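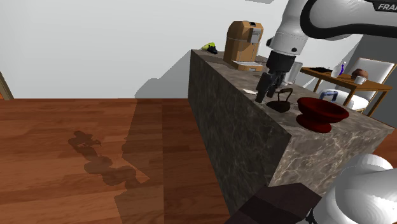
**Progress report to the Marchetti Fund — Amstead Chamber Business Mixer and Charity Walk**

September 28, 2025

Dear Ms. Tanabe,

Since our last report in June, registration for the walk has gone well. We have 993 walkers signed up, against a goal of 1,000. The number of local firms with a team is now 14. Three of them are from Keseleck, and for them it is the first year.

The route is agreed with the town. It starts at the Serkus parking lot and comes back by the river path — the same distance as before, but with only one road crossing.
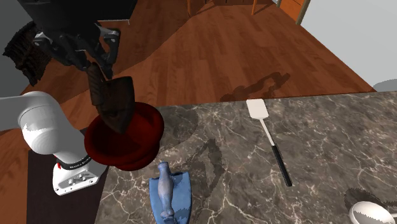
*Robot arm with a dark brown iron-shaped object over a red bowl.*

For the mixer, 11 tables are reserved and paid. We still look for a second food supplier, as the first one can serve only the evening part. I have two offers and will choose the cheaper one if the menu is acceptable.

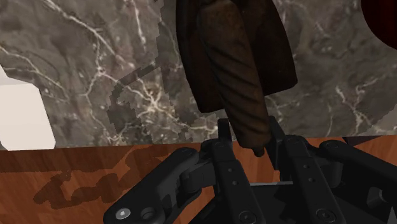 Spending is inside the budget. The largest cost was printing, and we saved a little by ordering the bibs and the posters together. For the cover of the mixer program we are considering a gray marble pattern with pale veins, like the wall behind the black gripper, and the printer says it does not change the price. The insurance invoice has not come yet, so it is missing from the attached table.

I would ask you to confirm the second payment before we sign with the food supplier. The next report will include the final list of teams.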